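# Cleaning and keeping stones, fossils and beach finds at home

Most of this page came out of the handouts for the July identification mornings at Skalham. People bring in a bag of stones, find out what they are, then ask how to get the mud off and where to put them. The notes below are for ordinary finds kept in an ordinary house. If you think you have something rare, leave it dirty and show it to a museum first.

## Before you wash anything

Look at the whole piece dry, in daylight, with a hand lens if you have one. Write down where it came from while you still remember. A stone with no place attached to it is only a stone, and two bags from different beaches look exactly alike by the following week.

Then sort what you have into two piles: things that can take water and things that can't.

Safe in plain water for most purposes:

- quartz, agate, flint, jasper and chert
- granite, basalt and other hard igneous rocks
- slate, if it isn't already splitting
- hard limestone and the fossils in it
- sea glass

Keep dry, or nearly so:

- rock salt, which dissolves
- gypsum and selenite, which go dull and soften at the edges
- soft shale and mudstone
- pyrite and marcasite
- anything powdery, hairy or made of fine needles

If you can scratch it with a fingernail, keep it out of the bowl. Use a soft dry paintbrush and stop when the loose dirt has gone.

Leave anything fibrous alone altogether. Some fibrous minerals are forms of asbestos. Don't brush it or blow on it, and don't keep it until someone who knows has had a look.

## Washing

Use a plastic washing-up bowl, never the bare sink. Grit scratches steel and chips enamel, and small crystals go down the plughole very easily. Put an old tea towel in the bottom of the bowl.

1. Fill with lukewarm water and one drop of washing-up liquid. Hot water can crack a stone that has a hidden flaw.
2. Leave hard stones for an hour. Clay needs overnight.
3. Brush with an old toothbrush. A wooden cocktail stick gets into corners without leaving marks. Pins and knives leave bright lines that never come out.
4. Rinse in clean water and change it until it stays clear.
5. Dry on newspaper, away from radiators.

Tip the dirty water on the garden. Clay sets in a trap almost like cement, and the U-bend under a kitchen sink is an unpleasant place to dig it out of.

Beach finds need one more step. Salt left inside a porous stone or fossil comes back out as a white crust and can push flakes off the surface as it dries. Soak in fresh water for 5 days, changing it each morning. Bigger pieces take longer. Nerea Rivas gives her Skalham ammonites a full fortnight and finishes with distilled water, and hers have kept their surface better than mine.

## Vinegar, and what it does to your worktop

A drop of vinegar is the usual home test for limestone, chalk, marble and calcite. Scratch a hidden spot to make a little powder, put one drop on and watch through the lens. Fizzing means there's a carbonate there. Dolomite hardly fizzes unless it's powdered, and cold vinegar may not shift it even then. Quartz does nothing.

Rinse the spot well afterwards. Don't leave a limestone fossil sitting in vinegar to "bring it out". The fossil is often the same material as the rock around it and will go first.

The same reaction happens to a marble worktop. Vinegar, lemon juice, wine and most limescale removers eat into the polish and leave a dull patch. It isn't a stain and it won't wipe off. So:

- Do acid tests over a china plate on a tray, or do them outdoors.
- Put felt or a folded towel under any stone you set down on marble. Quartz and flint are a good deal harder than marble and will score it.
- Wipe up spills straight away with plain water and a soft cloth, then dry.
- For everyday cleaning, use a pH-neutral soap. Skip cream cleaners and scouring pads.
- Stand flower vases on a saucer or a cork mat.

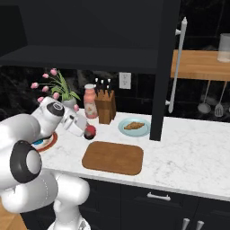
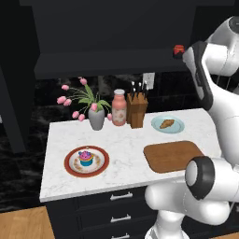 *White marble worktop with pink tulips.*

A light etch on marble can be improved with marble polishing powder, a damp pad and some patience. Try it somewhere out of sight first. For anything deep, get a stone restorer in.

Granite stands up to kitchen acids much better, though it can still take up oil. Put a few drops of water on it and come back after ten minutes. If the patch has darkened, the sealer has worn off.

## Rust stains and green crusts

Orange-brown staining on quartz is usually iron. Dealers take it off with oxalic acid. It works, but it is poisonous and has no place in a kitchen. I'd leave the stain. Plenty of people like it.

Green or blue crusts are often copper minerals such as malachite. Don't cut, sand or drill these at home. The dust is harmful. The same goes for galena, which is a heavy grey lead ore that breaks into small cubes, and for anything containing arsenic or mercury. Handling a whole piece is fine if you wash your hands afterwards and keep it away from children and food. No mineral specimen belongs in a water jug, whatever the gift shop label says.

Wear goggles whenever you use a hammer. A flint chip is as sharp as glass and travels a long way.

## Stopping pyrite from falling apart

Pyrite looks indestructible and some of it is. Some of it, fossils especially, reacts with damp air and turns into grey-white powder with a smell of sulphur. The powder is acidic and will burn through cardboard and labels.

Keep pyrite in an airtight plastic food box with two or three sachets of silica gel. Check it every few months. Dry the gel out or replace it as the packet directs. If a piece has started to go, move it away from the others, brush the powder off outdoors and throw the brush away afterwards.

Varnish doesn't help. I varnished 6 pyrite ammonites from Treston years ago and all of them split under the varnish, where I couldn't get at them.

## Labels and numbers

Paint a small patch of clear acrylic on the back of the specimen, or on its dullest side. When it's dry, write a number on it in waterproof ink and cover with a second coat. Nail varnish will do, though it yellows. On anything delicate, put the number on the box.

In a notebook, against the number, write:

- what you think it is
- where it was found, as closely as you can manage
- when, and who found it
- anything you've done to it, including glue

A typical line from mine reads: *631. Flint with sponge, shingle bank, Skalham, north end. K. Grímsdóttir. Washed only.* Kirsten Grímsdóttir found that one with her heel, but there was no column for it.

Use pencil or archival ink in the book. Ballpoint fades. Keep a photographed copy somewhere other than the same drawer.

## Where to put them

Shallow drawers are best. Old map chests and cutlery trays both work well. I have 47 card trays in a second-hand Bradley cabinet and line each with acid-free tissue. Fresh oak gives off acid vapour which attacks shells and limestone, so leave it for the dining table.

Amethyst, rose quartz, fluorite and some topaz lose their colour in sunlight. Keep them off the windowsill. A clear crystal ball on a sill is also a fire risk - it focuses the sun just as a magnifying glass does, and low winter sun is enough.

Put heavy pieces on the bottom shelf and check what the shelf will bear. Stone weighs more than you expect once there's a row of it.

Dust open shelves with a soft make-up brush. For a cluster of fine crystals use a rubber puffer of the type sold for camera lenses.

## If something breaks

Keep all the bits together in a bag, even the crumbs. Use a conservation adhesive that can be dissolved again later, such as an acrylic resin in acetone, and work with the window open and no flame near. Superglue holds but it's hard to undo, and it leaves a white bloom on dark stone. Stand the join in a tray of dry sand so that gravity holds it shut and leave it overnight.

Write the repair in the book. Nerea once bought an Echevarría calcite group at a fair that had been glued in four places, and she only found out when she washed it.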